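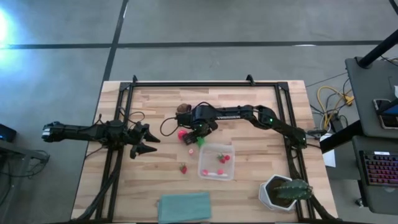 Two arms and a box of fruit: are machines ready for chores yet?

Posted in Home and Shop Automation

benchdog_mulligan wrote:

My brother-in-law and I have been arguing about this since June, so I'll put it to people who work with the stuff. He says that inside 3 years you will be able to buy a pair of arms that clears the table, packs the leftovers and wipes down. I say we don't have a machine that can pack a kid's lunch without a grad student standing next to it.

I run a small cabinet shop. What I'd pay for is pretty dull: sort offcuts by length, empty the screw tray, put the clamps back on the rack. I don't need it to be fast. I need it to run while I'm doing something else.

What is the real state of things? I'm not interested in trade show videos.

lusari_tech wrote:

Depends on the chore and how much you are willing to fix in place. Picking strawberries off a wooden table and setting them in a clear plastic container is a fair test of where two-arm setups are now. Strawberries are soft, no two are the same shape, and the leaves stick out where you don't want them. A berry also rolls if you nudge it. Five years ago I would have said forget it. Today you can train a pair of arms on that one job in an afternoon or two, if somebody drives them through it enough times first.

I got 80 percent on a similar job with 200 demonstrations. Cherry tomatoes into a tub, same tub every time. A try counted as good if the tomato went in whole and the arm backed off without dragging the tub.

benchdog_mulligan wrote:

80 percent means one in five on the floor, or squashed. I'd fire a guy for that.

lusari_tech wrote:

Most of the misses were just misses. The gripper closed on air, opened, and went again. I counted the first try only. If you let it retry, the number goes up and so does the time.

Vellari wrote:

The time is what gets left out of these threads. I'm in food prep, commercial side. I can hull and pack a flat of berries while holding a conversation. How long does the arm take for one?

lusari_tech wrote:

Mine took 33 seconds per tomato with retries. I could get it lower now, but not down to where you are.

Vellari wrote:

Then it isn't doing the chore. It's doing something that looks like the chore.

plainoldlorcan wrote:

I don't agree with that. My dishwasher takes over two hours to do what I could do in twenty minutes and I have never once complained. If I'm asleep or at work, 33 seconds a tomato doesn't bother me. Speed matters when a person is waiting on it or when you're paying for floor space. In a house neither one is usually true.

What would bother me is coming down in the morning to find it stuck at tomato number four with one arm in the air.

– Lorcan Costello

Vellari wrote:

Fair point about the dishwasher. But you load the dishwasher. That's the part people want gone, and that's the part with the odd shapes.

cernness_shop wrote:

Retired from a packaging line, so take this from that side. We had machines doing pick and place before most people here had email. They did it all shift without a miss because every part showed up in the same spot facing the same way. People would tour the plant and ask why they couldn't have one at home. The answer was that the machine was the cheap end of it. The feeders, guides and fixtures were where the money went.

What's different with the newer arms is that you can skip some of that. The part can land an inch over and turned sideways and the arm still finds it. That is a real change and I don't want to wave it off. But look at how these benches get built. Table bolted in a frame, arms mounted at the sides, cables run down out of the way. That's a fixture. It's a looser fixture than I had, but take the same two arms and put them on a kitchen island with mail on it and you are starting over.

lusari_tech wrote:

Starting over is too strong. You'd lose a lot of your success rate and get most of it back with more data. I moved mine to a different table with a darker top and it fell apart for a day. Then I recorded more runs on the new table and it came back. Putting extra things on the table helped too. Fake fruit, a folded towel, a plant. It learns to leave them alone.

benchdog_mulligan wrote:

So if I change my bench top I have to retrain it?

lusari_tech wrote:

With a small model trained on one table, maybe. With one of the bigger ones that has seen a lot of tables, less so. I haven't tried your kind of work.

benchdog_mulligan wrote:

Offcuts seem easier than strawberries to me. They're square and they don't bruise.

cernness_shop wrote:

Easier to hold, harder in other ways. Weight is one. The arms people buy for this kind of thing are light duty. Hold a two-foot piece of oak by one end and the wrist is going to feel it. Dust is another. I would want to know what fine sawdust does to the joints and the fans after a few months. Has anybody here run a pair in a wood shop?

tidewater_jen wrote:

Not a wood shop, but I had a single arm in a garage next to a bench grinder and lost a motor. Can't prove it was the grit. I bag it now when I'm grinding.

On the original question, I'd split chores into three groups. Stuff that sits still and can be dropped without harm: a machine can do it now if you put up with slow. Socks into a basket, blocks into a bin, screws into a tray if they aren't tiny. Stuff that can be damaged: sometimes, on a good day, with someone nearby. Fruit goes here. Stuff where the machine has to tell whether it's done, like wiping a counter clean or getting a stain out: not close. It can wipe all day. Knowing to stop, or to go back over the one sticky spot, is where mine went wrong every time.

plainoldlorcan wrote:

Cloth is its own group I think. Folding a dish towel sounds like nothing, but it never lies the same way twice. I've seen good demos of it and I have also tried it, and mine looked like somebody sat on it. Two arms are close to a requirement there. One to hold the corner and one to bring the edge over.

Vellari wrote:

I'll say again that a food job isn't only moving the food. Somebody has to look at the berry and decide if it goes in the box. Soft spot on the bottom, it goes in the sauce pail. I make that call by touch more than by eye. Do these grippers feel anything?

lusari_tech wrote:

Most of the cheap ones, no. You get how hard the motor is working and that's it. There are fingertip pads that sense pressure. I have one on order and will report back. For bruises you'd do better with a camera, but it won't see the underside until the berry is picked up.

Vellari wrote:

And by then it's squeezed.

lusari_tech wrote:

Not if it's set up right. Mine didn't break skin on a tomato after the first week. I'll give you that a strawberry is softer.

benchdog_mulligan wrote:

OK so where I land is this. My brother-in-law is wrong about 3 years for the whole table. I was wrong that it can't pack a lunch, if it's the same lunch in the same box on the same counter and the kid isn't in a hurry.

For my shop I'm thinking about the screw tray first. Parts are light, nothing bruises, and if it drops one I sweep it up. What should I budget for besides the arms?

cernness_shop wrote:

A solid table and a frame to bolt to. Don't clamp to your workbench, you'll be hammering on it. Cable management, more than you think. Spare fingers for the grippers. And a way to kill the power that you can reach from either side.

tidewater_jen wrote:

Second the power switch. Also a computer you don't use for anything else, and lighting that doesn't change. I had a window behind mine and it did fine in the morning and badly after 4 p.m. until I hung a blanket over it.

lusari_tech wrote:

And your own time. Recording demonstrations is boring. Plan on doing the chore a couple hundred times by remote before it does it once by itself.

Vellari wrote:

At which point the screws are sorted.

benchdog_mulligan wrote:

They get unsorted again by lunch in my place – that part I can promise. I'm going to price out the frame this month. If I go ahead I'll start a separate thread with the build and the numbers, including the bad ones.

plainoldlorcan wrote:

Please do. And put a mixed tray in there, wood screws with machine screws. That's the one I'd want for my own garage.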